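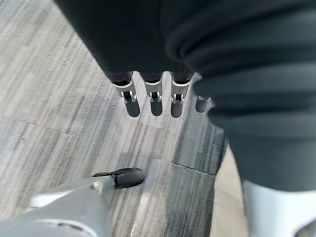
Striped carpet is the hardest floor in the building to keep looking even, and the Barkcombe office gets more questions about it than about any other surface. The pattern hides light soil well and shows track marks badly. A gray stripe, such as the carpet to the left of the white shoe and dark trouser leg, will carry several weeks of fine dust before the color changes, by which time the grit has worked down to the backing and begun to cut the pile. The schedule therefore goes by days, and appearance is left out of it.

The revised schedule takes effect in March. Rooms with striped carpet move from one vacuum pass a week to two. The first pass runs with the stripe, the second across it. Passes should overlap by a third of the head width. Ruwan Dissanayake tested the cross pass in the long corridor over the winter and found that the bag took up noticeably more on the second direction than the first, even when the floor already looked clean. Brush height stays at the middle setting. The low setting pulls loops on the older rolls and is not to be used, including at the edges.

Spot treatment is unchanged, with one correction to the sheet on the supply closet door. The dilution for the Purkitz concentrate is 40 milliliters to a five-liter bucket. The old sheet gave 82, which leaves a sticky residue that collects dirt along the stripe within days. Apply with a white cloth, blot, then blot again with plain water. Do not scrub. Work from the outside of the mark toward the center and leave the area uncovered until dry – chairs go back the next morning.
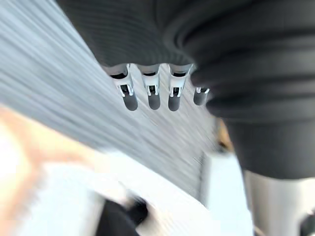 Chair legs are the other cause of uneven wear. Felt pads flatten on carpet and do very little. Béla Szekeres has ordered Livico plastic glides in their place, 137 in the first delivery, and these will go on the meeting room chairs first. Anyone who finds a glide missing should put the chair against the wall and leave a note at the desk.

Two further points on supplies. Vacuum bags are now kept on the lower shelf, with the filters behind them. Change the bag at two-thirds full; suction on the Vaughan upright falls off well before the indicator turns red. The belt on the second upright has been replaced and the machine is back in use.

Replacement of the worn strip by the east door has been put off. The supplier's current roll is a slightly different gray, and the stripe spacing does not match at the seam. Todor Zupan is holding two offcuts from the original installation, enough for the threshold but not for the full strip. A second sample is expected in March and will be laid beside the existing floor for comparison under both daylight and the ceiling lights.

Corrections to the room list go to Yaw Quaye.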